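About Zendent

Zendent publishes listings of free and low-cost public events held in parks, shopping precincts, libraries and civic squares. The service covers seasonal programs, outdoor concerts, night markets, craft sessions and holiday screenings. Ticketed arena shows and private functions are outside its scope.

Listings are compiled from organiser submissions and municipal calendars. Each entry is checked for date, start time, venue, age limits and cost before publication. An event is classed as free only where entry carries no charge and no minimum purchase applies. Events requiring a refundable deposit are labelled separately.

The database currently holds 3196 entries across 1152 venues. Records are refreshed every Wednesday at 6 am. Cancelled events remain visible for 8 days with a status flag, then move to the archive.
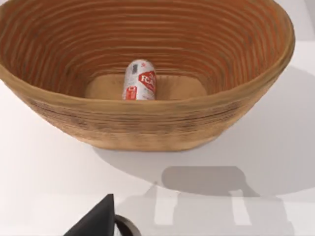
Coiled basket with banded interior, computer rendering.

Zendent operates two related products. Flurnix is the submission portal used by organisers; it accepts single events, recurring series and bulk uploads in spreadsheet format. Uvari is the calendar feed, supplied to community newspapers and neighbourhood websites under licence. Both draw on the same venue register, so a corrected address appears in each at the next refresh.

Paid placement is not offered. Revenue comes from feed licences and from a small number of display advertisements, which are marked as such. Organisers may amend an entry at any time through Flurnix. Amendments received after the weekly cut-off are held for the following cycle unless they concern a cancellation or a change of venue.

The office is located in the Rosenthal building, second floor. Visits are by appointment.

Related
Submitting a recurring event
How venues are categorised
Uvari feed: licence terms
Accessibility labels explained
April program: outdoor cinema

Comments (3)

parkbench_6
Does the feed include end times? Ours only shows the start.

Zendent Support
End times are included where the organiser has supplied them. Check that the optional fields are switched on in your feed settings.

mels_weekends
Please add a filter for events with undercover seating. Got soaked at the last market.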